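Work with us > Vacancies > Technical and engineering > Equipment Planning Engineer

Home Departments Research Vacancies Contact

Print this page E-mail this page

Equipment Planning Engineer, Surgical Robotics Bench
Lirkcombe Centre for Surgical Training and Research
Full time, fixed term to the end of the purchase programme

Lirkcombe is replacing the instruments and drive units on its suturing bench and adding a second bench at the Stisdale site. The postholder will write the specification, build the budget and carry both through tender. The job sits between the workshop and the finance office, and most of it is done on paper. A working knowledge of small articulated instruments is needed all the same. Bids for this class of equipment are hard to judge without knowing what the tools have to do.

The bench is used for two-instrument suturing on tissue. The stitches are short, the thread is fine and dark, and the needles are curved. Wrist joints, jaw faces and cables are the parts that govern running cost, and they are the parts we have budgeted for least well.
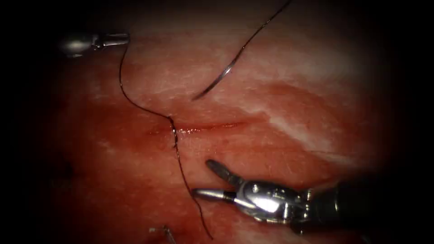
Instruments are bought at present in small lots against whichever cost code has money left in it. Lead times are long, and unit prices vary between lots for the same part number. We want one schedule covering both sites, with a stated replacement interval for each item and a reserve for failures outside that interval.

Main duties

1. Draw up a register of all instruments, drive units, cameras and light sources at both sites, with purchase date, use count and expected withdrawal date.

2. Prepare a whole-life cost for each of the options now under review. The Emmont option is a full replacement. The Le Goff option keeps the existing columns and renews the instrument side only — it is cheaper in the first year and may not be so afterwards.

3. Set the technical requirements for needle drivers and graspers. These must cover jaw closure on fine suture, wrist range, play at the joint, and reach when both instruments are working close together on uneven tissue.

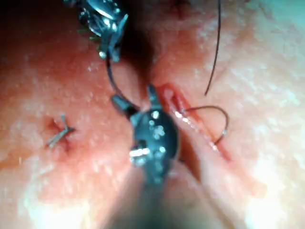 4. Plan consumables. The January order covered 300 suture packs and ran short. Tissue, thread and needles should be forecast from booked bench hours.

5. Run acceptance tests on delivered items and keep the records. A test consists of a set number of stitches placed and tied across an incision, with the instrument inspected before and after under magnification.

6. Advise on camera and lighting purchases. Illumination falls off sharply away from the centre of the working area on the present bench, and the specification should state a minimum level at the margins. Both the fixed view and the close view have to be considered.

7. Report spend against budget each month, in the format used by the finance office.
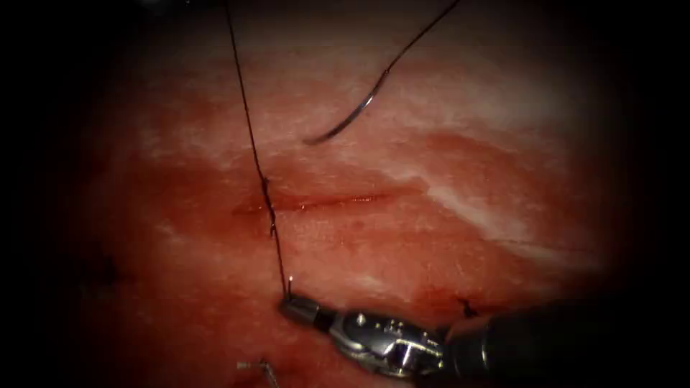

What we are looking for

Essential:
- a degree or equivalent experience in mechanical, mechatronic or biomedical engineering
- experience of writing a technical specification that has gone to tender
- confident use of spreadsheets for costing, including depreciation and service contracts
- willingness to work near animal tissue and to follow the hygiene rules of the bench

Desirable:
- maintenance or repair of cable-driven instruments
- knowledge of cleaning methods and their effect on joint wear
- a driving licence, as there is no direct bus between Lirkcombe and Stisdale

Terms

The post is graded at point 33 on the technical scale. Annual leave is 33 days including public holidays. The contract includes a probation period of 9 months. Working hours are set by agreement, but bench acceptance tests are held early in the day and the postholder must attend them. Travel between sites is paid at the standard rate — mileage from home to Lirkcombe is not.

How to apply

Send a CV and a covering letter of no more than two pages to the vacancies office, quoting reference 13. The letter should describe one equipment purchase you have planned, what it was forecast to cost and what it did cost. Applications without this will not be read. Shortlisted candidates will be given a sample quotation for a pair of instruments and asked to comment on it in writing before interview.

Closing date: 27 Apr 2026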